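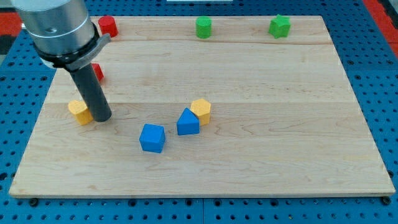
*Maple board on a perforated bench top.*

# Tanine 28: Owner and Buyer FAQ

Last revised September 28, 2019. Replaces the July sheet.

## Hull and build

**What is the hull made of?**
Vacuum-infused fiberglass over a foam core. The bottom is solid laminate along the keel line and wherever a fitting passes through the hull.

**Which yard builds the boat?**
Hulls are molded and finished by Cloutier. Engine installation, wiring and sea trials are done by Kerer before handover. Both yards sign the build record, and a copy stays with the boat.

**How do I find the hull number?**
It is molded into the transom on the starboard side, above the waterline. A second copy is inside the cockpit locker. Quote the full number when ordering parts. Deck fittings changed at hull 3 and the old hatch hinges do not fit later boats.

**What does it weigh?**
3,082 kg dry, with the standard engine and no options. Fuel, water, batteries and gear are extra. Trailer ratings should be checked against the loaded weight.

## Engine and range

**Can I choose the engine?**
There is one diesel inboard on a shaft drive. An outboard version is not offered, and the transom is not built to carry one.

**How far will it go on a tank?**
Range depends on speed, load and sea state. The handbook has a fuel curve measured at half load in flat water. Plan to use two thirds of the tank and keep the rest in reserve.

**When is the first service due?**
At 50 engine hours or at the end of the first season, whichever comes first. The stern gland is adjusted at the same visit.

## Deck and interior

**Is teak available?**
No. The cockpit sole is molded nonskid. Synthetic decking by Fereo can be fitted at the yard and must be ordered before the deck is joined to the hull.

**What wood is used below?**
Standard trim is oak with a satin varnish. Maple can be ordered for the table and galley top. It shows water marks sooner than oak, so wipe up spills and recoat every second year.

**Can the table be removed?**
Yes. Release the lower collar, lift the leg, and stow the top under the port berth. Do not run the boat with the table in the raised position.

## Ordering and delivery

**What is the deposit?**
Twenty percent on signing, forty percent when the hull leaves the mold, and the balance after the sea trial.

**Does the price include shipping?**
No. The cradle is included. Trucking, cranes and mast work, if a radar mast is fitted, are billed at cost. The cradle fee of 1,209 dollars shown on older quotes no longer applies.

**Who handles warranty claims?**
Birdie Ferreira at the Tanine service desk. Send the hull number, engine hours and a short description of the fault. Repairs started before a claim number is issued are not covered.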